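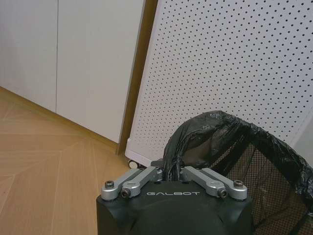 Nic Giolla Guesthouse is in the village of Ferum, at the foot of the Graltoreck ridge. We have rooms for walkers, families and small groups, and the hill paths start behind the house. The path up to the ridge is marked with a shallow V, much like the one the silver arms form in the photo, painted on rocks and gateposts. Look for that mark at every fork. The questions we get most often are answered on this page, last updated 2023-10-23.

How do I get to the guesthouse?
By car, take the valley road to Ferum and turn left after the bridge. The 126 bus from Adus stops at the bridge, and the walk from there is uphill on a paved road. If you have heavy bags, call us before you leave Adus and we can meet the bus.

What time is check-in?
From 3 p.m. to 9 p.m. If you will be later than that, tell us by noon and we will give you the door code. Check-out is at 10:30 a.m. You can leave bags in the hall until evening.

How high is the ridge and how hard is the walk?
The top of Graltoreck is 1,394 meters. The house is at 565 meters, so it is a full day for most people. The lower part is forest track. The last part is steep and stony, and you need boots with a good sole.

Is there a shorter walk?
Yes. The river path to the old mill is flat and takes an hour each way. Strollers can go as far as the second footbridge.

Are meals included?
Breakfast is. Dinner is extra and has to be ordered by 4 p.m. There is usually soup, one meat dish and one dish without meat. Packed lunches can be ordered the night before.

Do you take dogs?
One dog per room, in the ground floor rooms only. Dogs must be on a leash on the ridge path, where sheep graze until the end of October.

Is there Wi-Fi?
In the dining room and the hall. It does not reach the upstairs rooms well. Cell phone service is fine in the village and poor above the trees.

Can I pay by card?
Yes, for rooms and dinners. The bus takes cash only, and the nearest ATM is in Adus.

Where can I park?
In the yard, free of charge. Please keep the farm gate on the right clear.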